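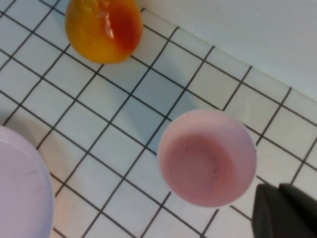 A pink bowl, a lavender plate and one piece of fruit on white tiles.

Leave the fruit out
By Majdi Karaki

My mother kept fruit in a cupboard. It was a dark cupboard beside the stove, with a door that did not close well, and whoever wanted an apple had to bend down and ask himself if he wanted it enough. Usually we did not. At the end of each week she took out what had become soft and cooked it with sugar, and she complained that her children ate only bread.

I think about this cupboard whenever I read advice on how to keep a kitchen. The advice of our time is to clear the worktop. Every surface must be free, every object must have a door in front of it, and a guest should not be able to guess that a person eats in the house. A shop called Khasawneh, near my flat, has in its window a kitchen of this kind. I have walked past it many times and I always have the same feeling, that the family has moved away.

I would like to defend the other kitchen, where a few things stay outside. I do not defend disorder. I share 2 metres of worktop with my wife and her sister, and if we leave everything outside we cannot cut an onion. But there is a difference between a worktop full of post, chargers and old receipts, and a worktop where a bowl is waiting for somebody.

Fruit is the best argument. A peach is not a thing you can plan. It is hard, then for a short time it is very good, then it is finished, and you will notice the good time only if you pass the peach and look at it and perhaps press it a little with the thumb. In the fridge it loses its smell, and a peach without smell is mostly water. I have thrown away more fruit from the lower drawer of my fridge than I wish to tell my mother.

The same is true for dishes, although people disagree with me more on this. We own a dinner service for guests, a wedding present, white with a thin line, and it lives in a high cupboard behind the pressure cooker. We have used it perhaps on holidays, and each time somebody has to stand on a chair. The plates and bowls we really eat from are plastic and pottery in different colours, bought one by one, and no two people in the house would choose the same. They stay near the sink because they are always needed. When my sister-in-law comes home late she takes a bowl without opening any door, and so she eats properly and does not stand in front of the fridge with a spoon.

Some friends answer that a clear surface is easier to clean. This is correct. With tiles it is even more correct, because grout collects everything, and I have spent evenings with a small brush and bicarbonate that I will not get back. But to lift a bowl and wipe under it takes a few seconds. I cannot believe that we should arrange our whole way of eating around these seconds.

There is also the question of money. The boxes and baskets for hiding things are not cheap. Last July I priced a set of drawer inserts for our kitchen and the total came to 326, before delivery. For that sum we can buy peaches for all the summer, and give some to the neighbours.

My mother visited us in spring. She looked at the fruit beside the stove and said it would attract flies — and then she ate two apricots, standing, with her coat still on.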